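Robot Learning, week 9 handout
What a sim-trained grasp policy really picks up
Notes by Jurgita Priedītis, for the Monday section, 10/25/21

Last time we stopped in the middle of rewards, so let's pick it up there. I'd put a reward on the board that paid the arm for getting close to the object and then paid it a lot more for having the object off the table. Ivars asked why I bother with the first part at all, if lifting is what I care about. Good question, and I gave a lousy answer, so let me try again.

Think about a brand new policy. It's basically flailing. The odds that random joint motions will close two fingers on something small and raise it are so tiny that you could run all night and never see one lift. If the only reward is for lifting, the learner gets a long column of zeros, and a column of zeros has no slope. The distance term gives it something to climb. Once the gripper spends most of its time near the object, lucky grasps start showing up, and then the lift term takes over.

The catch is that the distance term can be too good. If hovering pays well enough, the policy will happily hover forever! Britta had this in her homework run and thought her gripper was broken. The gripper was fine. She had set the distance weight to 4 and the lift weight to 2, so parking next to the object was a nice steady income and grasping was a risky side job. Swap the scale and the problem mostly goes away. (Please write your weights into the run log. I can't help you debug numbers I've never seen.)

Now for the setup. We use Moltlow, our in-house scene builder, with one arm, a two-finger gripper, a bare white table and one object at a time. I keep it bare on purpose — clutter is week 11, and I want you to be able to tell a grasp failure from a collision. Objects come from the Buvance set, which Eglė Urbonaitė put together two years ago. They're low-poly shapes, hollow ones and handled ones included, and they're mean little things for a gripper because the flat faces meet at odd angles. 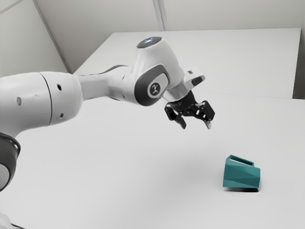
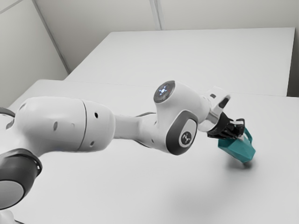
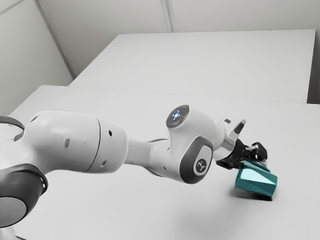 Renders: Ojārs Bite / Moltlow scene builder

In the first one the fingers are open and there's still a good stretch of table between them and the object. All the reward at a state like this comes from the distance term, and the lift term is zero. The second is what we want the lift term to pay for: fingers closed on the handle, the object in the air, its shadow on the table underneath. The third is the one I want to argue about in section. The fingers are on the upper part of the object, it's tilted, and its lowest edge is either just over the table or barely touching. Is that a lift?

Your code has to say yes or no, and what it says depends on where you measure. If you measure the height of the object's center, a tilt can raise the center while an edge still rests on the table, and your policy will find that out faster than you will. I've seen runs where the arm learned to tip things up on one edge and collect the reward all day. If you measure the lowest vertex, you get a stricter test, but you have to loop over the mesh at every step, and on the bigger meshes that slows things down. My habit is to use the center height while training and the lowest vertex when I score the final policy. You can do it differently, just tell me which one you used.

A few words on the Magnusson baseline, because several of you have asked how it compares. It's a scripted grasp: go above the center of the bounding box, point the fingers down, descend, close, raise. No learning anywhere. We ran it and the learned policy from the same start poses, 1149 episodes each, with the lowest-vertex test for scoring. The learned policy came out ahead on the handled shapes and the two were nearly tied on the plain blocks. I think that makes sense. The script aims at the middle of the box, and on a handled shape the middle of the box can be mostly air.

What I would not conclude is that the learned policy "understands handles." It may have found that thin parts stick up and are easy to close on. To pull those two stories apart you need objects where the thin part is a bad place to grab, and we don't have many of those yet. Eglė is making more, to be ready in November.

For next time:
Read the Tetulico lab notes on contact modeling, up to the friction section.
Rerun your homework policy with both height tests and bring the two success rates.
Find one episode where the two tests disagree and save the joint states so we can replay it.

If your run crashes when the fingers close, check the contact step size first. It's nearly always that. Ojārs has the settings that work for him and is happy to share — ask before Thursday, he's away after that.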